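Equipment Planner, Robot Cells (fixed term)
Guststead

Last updated January 25, 2022

Vaher is hiring a planner to put together the next equipment budget for our handling lab. The lab tests robot arms on kitchen goods such as mugs, racks and trays. We have money for two new arms and a set of grippers, and we need one person to get quotes, compare them and write the purchase plan.

You will work 20 hours a week for eight months. Most of that is desk work – supplier calls, lead times, spare parts, service contracts. Expect to spend part of each week at the benches with the operators, so that the plan matches what they do.
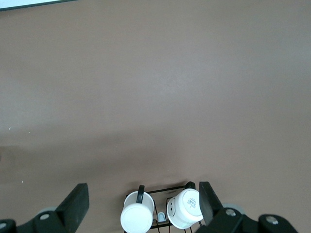
Finger pads, bolts and cables come out of the same budget as the arms, and past plans left them too thin. We want a parts list for each bench, with prices and reorder points, before any large order goes out.

You should have bought or budgeted for lab or shop equipment before. Robot experience helps but we can teach it. You need to be good with spreadsheets and able to lift a box of grippers.

Send a resume and one page on a purchase you planned to Ona Laur at the Guststead office. Interviews are in two rounds.

Comments (3)

Nicanor Medrano: Can the desk days be remote?

Ona Laur: Yes, up to two a week – bench days are on site.

Edgars Kütt: Does the budget cover the Stillen site too, or only Guststead?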